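Last updated: October 21, 2022

A Kitchen That Does Not Exist: Talking With Danjuma Uzor at the Gestach Open Day

October 21, 2022, by the Elimow newsletterThe first thing visitors ask Danjuma Uzor is where the robot is. At the open day of Gestach they came up the stairs, looked at the desks and the two large screens, and asked him this before they had taken off their coats. He does not mind it.

"The arms are downstairs," he told me. "Up here we have only the kitchen, and the kitchen is inside the computer. I say to people, please sit, you can drive it yourself."

Uzor leads the small team that builds the simulated rooms in which Gestach tries its robots before a real arm is allowed to move. He studied civil engineering and came to this work by a side road, through a friend who needed help with the drawing of buildings. The company had 42 people when he joined. The kitchen project has the name Iyamu, and it began in February with one counter and one cup.

I sat down and took the controls, which are two handles with buttons. My task was to move a dish. I moved it, but not to the place I was told. Uzor was polite about this.

"Everybody pushes too hard," he said. "In your own kitchen the hand feels the plate and it slows down. With these handles you feel nothing, so you must look all the time. After ten minutes you begin to look properly. A child needs maybe three minutes."

We spoke then about why a company would spend so much effort on a kitchen where no one can eat. His answer was mostly about time. A real test with real dishes must be cleaned and set up again by a person, and that person gets tired and puts the things back a little differently. In the simulation the same start can be called back with one key. On a good night the computers run up to 2000 attempts, and in the morning the team watches only the ones that went wrong.

"I like the wrong ones," Uzor said. "The good ones are all the same film."

I asked him if a dish that is drawn by a computer can teach something about a dish that can break. He took some time before he answered.

"Partly," he said. "The shape, yes. Where to reach from, yes. The weight we can set, and it is nearly right. But grease, no. Soap, no. We have no good soap. When the arm goes downstairs it must learn the soap by itself."

The sink is the part of the kitchen he talks about most. A table is flat and forgiving, he explained, but a basin has walls, and a tap hangs over it, and the hand has to come in from above without touching either one. His team changed the sink several times.

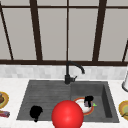 He told me that the visitors also changed things, although they did not know it. At the previous open day a retired cook sat in the same chair and complained that there was no good place to put anything down. She was right, Uzor said, and the next week the team moved some of the objects. He still wants her to come again and look at the new arrangement.

Downstairs I watched one of the real arms for a while. It works behind a clear wall, and it is much slower than what I saw on the screen. A man next to me said he could wash up faster himself, and Uzor, who had come down behind us, agreed with him.

"Of course you can," he said. "You have been practicing since you were small. It has been practicing since the winter."

The next thing for the team is cupboards. Doors are hard, because the arm must hold and walk at the same time, and the base on wheels is made by another group, Hasora, with its own plans and its own calendar. Uzor did not want to promise a month. He said that they have 162 notes from visitors to read first, and that many of them are about the chair, which is too low.

I asked if he washes the dishes at home. He does, by hand, and he says he has become slow at it. He stops with a plate in the air and thinks about how he is holding it, and his family has to call him to come and sit down.

Recent items

Gestach opens its workshop to school groups
Hasora shows a wheeled base for narrow rooms
Letters: should a robot have a face?
What we heard at the Elimow reading evening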